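Evaluation of the Pradden Two-Arm Kit for Garment Handling
Final project report, Grarescombe Technical College, Apr 24, 2024
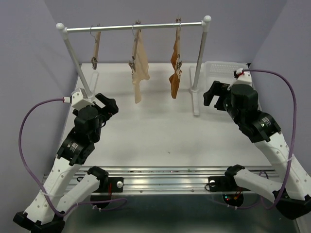

1. What we were asked to do

Our sponsor, Cirnstead, wanted to know whether a small clothing shop could buy the Pradden kit, put it on a table and have it deal with hangers. The brochure says setup takes "an afternoon." It does not say whose.

2. Setup

The two bases bolt to a grooved aluminum rail along the front of the table, one arm left and one arm right. The garment rack goes toward the back and the basket in the back right corner, where the right arm can get at it. We used clip hangers with wooden bodies. The purple cable on each arm is held to the forearm with a white tie, and the manual gives this tie more pages than it gives the emergency stop.

Mounting took us 10 hours over two sessions. Calibration took another 7, mostly spent learning that the software wants the left arm connected first and will not bring it up in conversation.

3. Test

Each trial was the same: take a cloth off its hanger and drop it in the basket. We ran 25 trials with the stock Danladi control software. The kit finished 15 of them without help. Most of the failures were at the clip. The gripper would close on the cloth and pull, the clip would hold on, and the whole rack would start coming along for the ride.

4. Support

We wrote to Pradden about the clips and got a polite reply recommending different hangers.

5. Recommendation

Good for a teaching lab - the arms are easy to mount and the replacement fingers are cheap. We would not put it in a shop yet. An update to the grip settings is promised for August, and next year's group should rerun Section 3 with it, using a heavier rack.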